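Court fees up again, and the Tukholm lawyer isn't happy

11/3/22

Torunn Amundsen has been a defense lawyer in Tukholm since law school. We spoke on the courthouse steps, between hearings. Ten minutes, tops.

"Filing an appeal costs 349 now. It was 300 in June," she says. "My clients dont have that."

Not a small thing, she adds – two of them dropped their appeals over it.

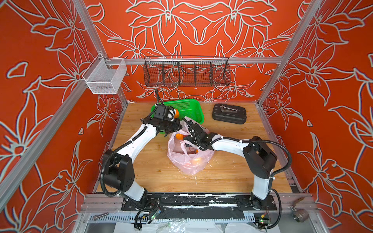
What the judge said

Judge Arvid Sjögren turned down her request for a waiver. No written reasons. "I asked twice. Got a one-line letter."

Will she try again? Yes. Next week, higher court.

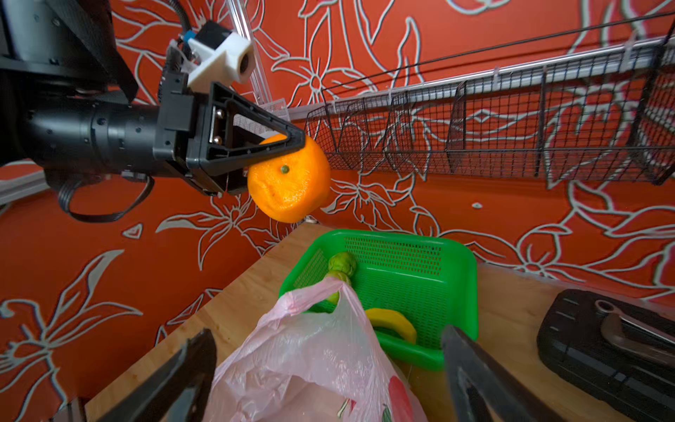
"And if they say no there, we go to the ministry," she says, already looking for her folder. Her colleague Birger Björklund is drafting the complaint – he wants teh old fee back until parliament votes on it.

Then her phone rings. Next hearing.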